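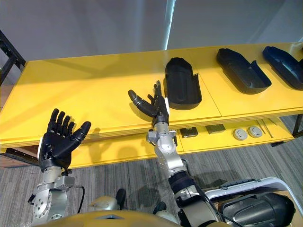 Two hands, one yellow bench and the black shoe-shaped trays at the middle of the budget.

The first quote Hanico received for its tray bench ran to 11 pages and included a line for "contingency fasteners." Ursina Imhof, who had to get it past the owners, read all of it twice. She then asked the question the other bidders had hoped to avoid: what does it cost in year two?

Year two is where robot budgets go to die. The purchase price gets a meeting, a slide and usually a lunch. Replacement fingers get an email in December, when the money is gone and the person who approved the thing has moved to another department.

Imhof's answer was a spreadsheet with 2,223 rows, most of them dull and a few of them alarming. Spare hands had a tab. So did carpet, after Damian Haslinger pointed out that a two-legged machine has opinions about flooring that a bolted-down one does not. The word "training" appeared in 4 places with 4 different prices, all from the same supplier.

What she wanted to buy was simple enough to say out loud - something that could pick up a shoe-shaped tray and hold on to it. Five fingers cost more than a plain clamp, and the plan had to show why anyone would pay for the other three or four. 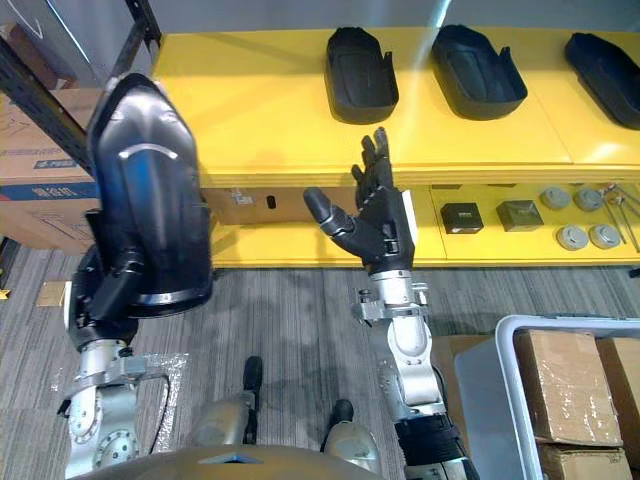

Ya-wen Hsieh would have bought the clamp. Her view, given at some length over the phone, is that a firm should price the dullest tool that can do the job, run it for a year, and only then go shopping for fingers. She also thinks leasing is underrated, mostly by people who have never tried to sell a used robot.

Imhof has added a leasing tab. It is already the longest one in the file, and the fasteners are still in there.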